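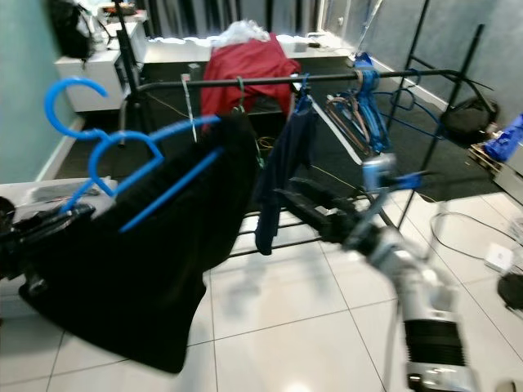 *Black tube rail, dark navy garment on a blue hanger.*

27 April 2020

Re: [costume-store] Rail loading, and whether to rehang the coats

> We have the Zuvomport store to ourselves until September and would like to get the outer garments sorted while it is quiet. At present everything is on plastic hangers on open rails. Two of the rails have a visible bow in the top bar, and the coats from the Canell bequest have started to show points at the shoulder. Does the list think we should buy better rails, better hangers, or box the lot? We cannot afford all three. Also, is there a sensible way of working out how much a rail will take? The supplier's figure is 80 kg but it doesn't say how the load is spread.

Taking the last question first. A supplier's figure of 80 kg almost always means an evenly spread static load with the castors locked. It says nothing of what happens when someone pushes the rail over a door threshold, and it isn't a figure for sag. A bar can be well inside its rated load and still bow enough for the hangers to slide to the middle, after which the load is no longer evenly spread and the bow gets worse.

The method I use is dull but works. Weigh a few garments of each type on a luggage scale, hanger included, and take the heaviest of each type as the figure for all of them. Add up the rail. If the total comes to more than half the rating, split it. Put the heavy pieces over the uprights and the shirts in the middle – most people load from the middle outwards, and the bar suffers for it. A rail that has kept its bow after being unloaded should be retired or cut down. Turning the bar over is a popular fix and I would not bother with it.

On hangers: the shoulder points come from a narrow hanger under a heavy coat, and new rails will do nothing for them. Plastic is fine for light pieces on short rotation. For wool coats you want width at the shoulder end, and you can get that by padding what you already have. Polyester wadding, then washed cotton jersey, stitched along the underside. Avoid foam of unknown type, as it goes sticky with age and marks linings. We padded over 500 this way at Oltton and had very few come back for repair.

Length matters as much as padding. The end of the hanger should stop just short of the sleeve seam. If it goes past, you get the points you describe, padded or not.

Boxing: only for knitwear, anything cut on the bias, and beaded pieces. These should never have been hung. Everything else is easier to check for moth on a rail, and in my experience a boxed coat is not looked at again until a show needs it. If you do box, write the accession number on the short end as well as the lid. We lost an afternoon to item 1571 because it was written on the lid only and had four boxes on top of it.

Spacing: you should be able to get a flat hand between any two coats. If you can't, there are too many on the rail, whatever the scales say. Keep hems clear of any lower shelf, and don't stack shoes there if the coats reach it. Leave a gap of 300 mm from an outside wall, more if the wall is cold to the touch in winter.

So for your budget I would buy wadding and jersey, replace only the two bowed rails, and leave the boxes for now. Start with the Canell coats.

One thing I can't answer is the Đồng silk jackets mentioned in your earlier message. Are they lined, and are the sleeves cut in one with the body? If they are, I would lay them flat, but I'd like to hear from anyone who has kept similar pieces hanging for a few years.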